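Subject: Re: [short-fiction] endings that don't take sides

Hashini Selvanayagam wrote:

> I finished the second draft of "The Ferry Committee" and I'm stuck on the last two pages. The sisters have been fighting over the house in Grarnberg for the whole story, and every ending I try hands the win to one of them. My first reader said it felt like I was grading them. Has anyone here managed to end an argument story without a verdict? I'm at 3000 words and don't want to go much over.
>
> Also, is the October swap still on?

Hashini, yes, the swap is still on, and I'm so glad you asked this, because I spent most of last winter stuck in the very same place!

My story was the one called "Van Wijk," about a father and son who run a hardware store and stop speaking over a town vote. (Some of you read it in the swap. Josefien, you read it twice, bless you.) In the first version the son turned out to be right. I agreed with the son, you see, and I had given him all the good lines. The father mostly coughed and slammed drawers. I thought I was being fair to him because I let him be kind to a dog on page four.

Then Vichien wrote in the margin, "What does the father know that you don't?" I was annoyed for a week. After that I sat down and wrote 100 lines in the father's voice, only him talking, with no plan to use any of it. Most of it was junk. But around the middle he started telling me about the flood year and who had come to help and who hadn't, and I found I was on his side for a whole page – me! I kept two of those lines and they changed everything that came before them.
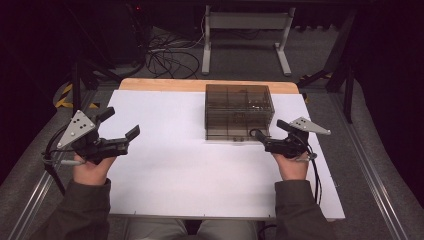

So my first suggestion is to do that with whichever sister you like less. I have a guess which one it is, from the draft you sent in spring, but I'll keep it to myself. Let her go on too long and let her be unfair. You don't have to fix her.

The other thing that helped was moving the ending off the argument. In "Van Wijk" the vote happens and the reader never hears the result. The last page is the two of them trying to get a delivery of paint cans in before the rain, and they have to talk to do it: "Your end." "Got it." "Step." I cut 50 words of the son thinking about forgiveness and I don't miss them one bit. Could your sisters have a job to do in that house? You already have the piano on the stairs in the opening and it never comes back, and I keep wondering about it.

If you want something to read, Anouk passed me a little collection called Brornlow, and the third story in it does this beautifully. A couple argues about moving for the entire thing and then the story stops while they're looking for a lost shoe. I laughed out loud and then felt awful, in the good way. I can lend it out once I get it back from Vichien.

I'd be careful about the letter from the mother, though. In the draft I saw, she explains them to each other, and it lets you off the hook a bit. I think they can get there without her – or not get there, which might be even better.

For the swap, same rules as before: send your pages to me, and please put your name on the first page this time, everybody. I'm reading the new Jamow chapters this week, so I'm slow on email, but I do want to see those last two pages whenever you have them, even if they're a mess!

Warmly,
Eftychia Makris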